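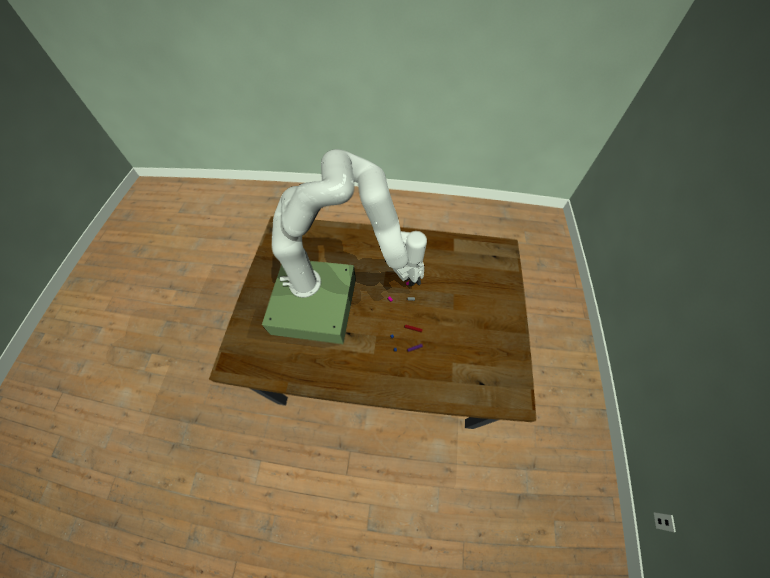

My aunt left me her half of the ferry, which sounds grand until you see the ferry. It takes 12 people across to Kesska if the tide is kind, and the other half belongs to Julián Rivas, who hadn't spoken to her in years.

So there I was on a Thursday in December, standing on the slip at Sulatmont with her keys and a tin of shortbread (you have to bring something, don't you?), and he looked at the tin and said, "She owed me 88 crowns."

"What for?"

"Paint."
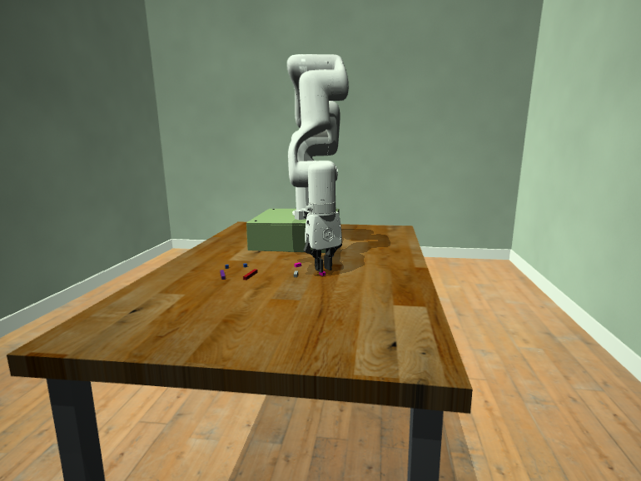
The long table, with seven little blocks at the far end.

I said I'd pay. He said he didn't want it from me, he wanted it from her, and then he went and sat in the wheelhouse with the door shut. I ate two pieces of shortbread. They were my best batch in ages, too! 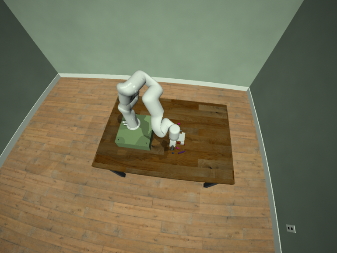
After a bit he came out and started the engine without a word, and I hopped on before he could leave me there. Halfway over he pointed at the rail - blue, a really lovely blue - and said she'd chosen it. He'd wanted green. They'd argued from Easter to harvest and she'd painted it in one night while he was over at his sister's in Hinel.

"It's a good blue," I said.

"It's a terrible blue," he said, and rubbed a bit of salt off it with his sleeve.

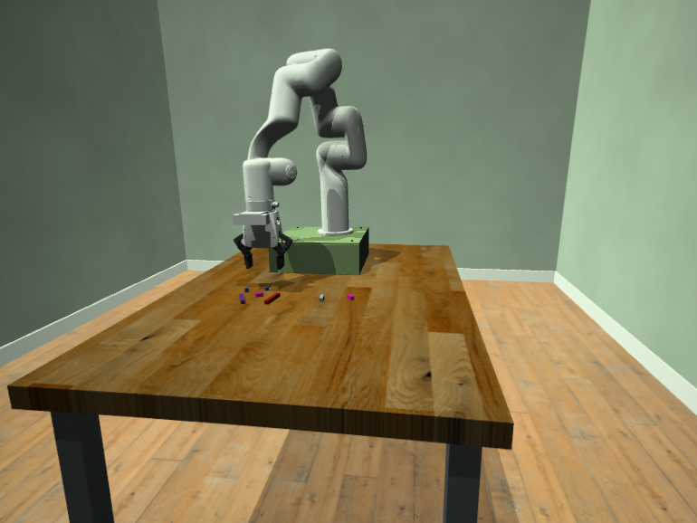
The Other Side

Mrs Arumugam was waiting on the Kesska jetty with two goats and no ticket. Julián looked at me.

"Half of her is yours to charge," he said.

I asked which goat.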